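Section 5 — Sorting table set-up (Grirmont playroom)

Read before the kids come in. Takes up to 15 minutes if the toys are already washed, longer if not.

1. Cloth on first. Dark green one, pulled flat, no folds under where the tray goes. Tray wobbles on a fold.

2. Boxes on the left. Yellow, blue, pink, holes facing up. Check inside each one and empty out anything left from last time.

3. Tray goes to the right of the boxes. Metal rim gets knocked easy, so keep it back from the table edge.

Note: the spare tray is in the Jedisa crate, shelf 9. Put it back there please — Leonie Ashby spent half of October looking for it.

4. Fill the tray. Mix everything up — spiky balls, soccer ball, football, toy burger, rope toy, blocks. Dont group by color, thats the kids' job. Drop the white cloth in the middle so a few things are partly hidden.

CAUTION: Anything small enough to swallow stays out for the under-threes group. Squeeze the soft toys, check seams. Cracked plastic goes in the trash, not back in the tub.

5. Cables. Look under and around the tables before anyone walks through. Push them back from where people stand.

6. Last look. Boxes stacked, tray full, second table kept for extras. Stack leaning? Take it down and start again from the bottom box.
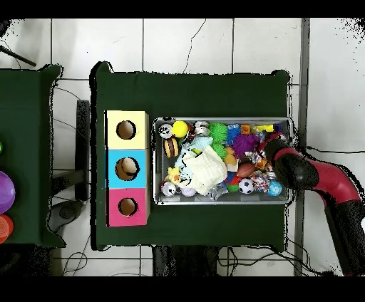

7. Packing up. Toys out of boxes, wipe the tray, shake the cloth outdoors. Hard toys in the Flosville tub, soft ones in the wash bag. Anything missing or brokn, tell Kiri Pearce same day.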